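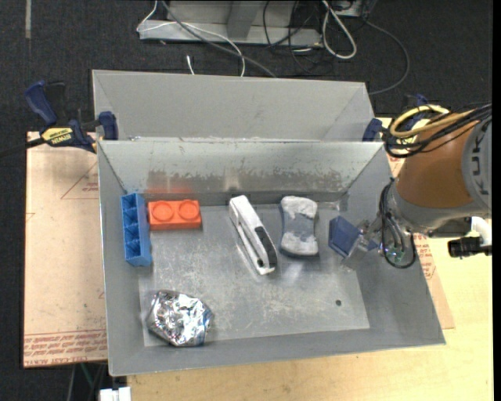
Cindolbridge households are being asked to empty their odds-and-ends drawers this April, and the people running the appeal would like it known that they don't expect miracles. The Sadwood Reuse Shed opens its sorting tables on 3rd April and will take small mixed household items in trays, unsorted. A fair sample of what that means is a white stapler lying in the same tray as a toy building brick and a crumpled ball of aluminium foil. Of those, the foil is scrap and the brick will go in a mixed bag. The stapler might sell, if it staples.

Last year's appeal brought in 1,070 items. Only 294 were sold or given away. The rest went for recycling or into the skip, a result the Shed's own newsletter called "encouraging".

"I wouldn't have used that word," said Glenys Prothero, who manages the Shed. "People feel better once the drawer is empty. Whether anything useful has happened is another matter - we mostly move the clutter from their house to ours."

There are changes this time. Each household may bring up to 60 items, and sorters will put foil, metal and hard plastic aside before anything is priced. Batteries, medicines and loose blades will be refused at the door.

Dagim Workneh, in charge of pricing, doubts the limit will hold. "They'll come back with a second tray and say it's their sister's," he said.

The Shed is on Grurkwood Lane. Entry is free. Trays are lent against a £2 deposit, returned when the tray is.

Press contact: Bethel Gebremichael, Sadwood Reuse Shed, Cindolbridge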